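Clearing the Table After a Long Weekend

Nov 7, 2023

We had a full house from Friday night on, and I am only now sitting down with a cup of tea and a quiet room to sit in. It was lovely, all of it, the late suppers and the card games and the cousins asleep in every corner (one of them under my good coat). But oh my, the table! Our big table is where everything lands in this house. Mail, mittens, half a puzzle, the snacks that were supposed to stay in the kitchen. By Sunday evening I could hardly find a spot to put down a plate, and I went to bed and left it, and I did the same on Monday.

So this morning I made myself begin. I used to carry things one at a time to the kitchen can, back and forth, and I would get distracted by something in the hall and come back an hour later to the same mess. My mother-in-law cured me of that when she stayed with us in June. She pulls the bin right up against the table, puts in a fresh bag with the edges folded well over the rim, and doesn't move her feet until the wrappers are gone. I was a little offended at the time, I'll admit, and I have done it her way ever since.

Wrappers and used tissues go first. They take up so much room for things that weigh nothing, and once they are gone you find out what you really have left to deal with. After those I look at the packets and the tissue packs and decide what still has something in it. Then come the old cloths. I am soft about cloths and always think there is one more wipe of the counter in them, but when the end is frayed I try to be firm with myself.
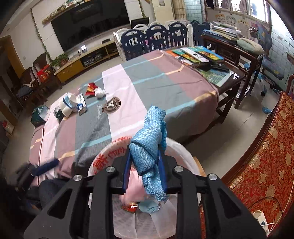
Throwing the old ones out is a shame when they could be cut up and kept for shoes and bicycle chains, as one reader wrote to me the last time I went on about cloths, and she added that she has a Dakeo cookie tin packed with squares for that very purpose. I do like the idea, and I even started a tin of my own. It is at the back of the hall closet under the Bugti board game and I have not opened it once, so I think I know what sort of person I am by now.

The tablecloth is the last job. I love a big soft one that hangs down in folds – it makes the whole room look kinder – but crumbs do hide in it. I gather the corners in toward the middle, carry the bundle out to the back steps and give it a good shake before it goes anywhere near the washing machine. Cool water, a small scoop of Stukine powder, and over the line if the weather is dry. I have a plain spare for the days in between, a bargain from the Drundorska outlet that cost me 26 dollars, and it has been through more birthday cake than I care to remember.

The puzzle, by the way, is still not finished. It has 1111 pieces, such an odd number, and it has been moved on its board to the top of the dresser, where I am told it must stay exactly as it is until Thanksgiving.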